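Cell Notes: looking after the hand-held grippers
Thu 12 July | By Thitima Kaewsai
14 shares | 3 comments

The Torkel grippers in the Dovden room have now passed the point where small faults start to show up in the recordings. Wanpen Boonyarit and I went through the set in June and changed the service routine. The new version applies from this issue, and the old sheet should come off the wall.

Finger mounts first. The rubber takes up dust and skin oil, and a greasy mount lets the part creep under light grip. Wipe the ribbed or bumped face with a lint-free cloth and plain water. Do not use solvent. We lost one mount to solvent in June, when the rim went tacky and had to be cut off. Dry it fully before the fingers are closed.

Next, the hinge. Open and close the fingers slowly by hand, 20 full strokes, with the unit switched on and the position readout in view. The trace should be smooth at both ends of travel. A step near the closed end means the hinge screws have backed off. Tighten them a quarter turn at a time, alternating sides, and repeat the strokes. If the step is still there after the second pass, tag the unit and put it on the Thammasiri shelf.

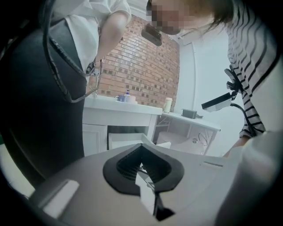
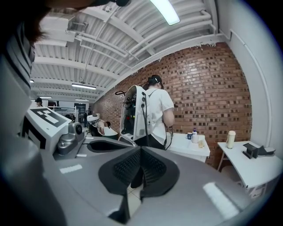

Views from the hand-held grippers during work in the brick-walled room.

Markers are the third item. The tracking software will accept a dirty marker for a long time and simply report a poorer pose, so a clean log is no proof of a clean marker. Check under the ceiling lights, tilting the unit until any film shows. Replace a marker if a corner has lifted. Do not press it back down, as the plate will sit at a slightly different angle and the stored offset will be wrong.

After any marker or hinge work, rerun the offset routine in Prullitz. It takes about 20 minutes. Write the new value on the unit card as well as saving it. Unit 803 was returned to use in June with a saved value and no card entry, and two sessions had to be processed again.

Service interval is now 2000 grip cycles, read from the counter at power-up. Units used with the backpack get a cable check at the same time: flex each lead at both connectors and watch for dropouts.

Spare mounts are in the top drawer. We are down to 3, and the next order has not been confirmed. Please tell Wanpen when you take one.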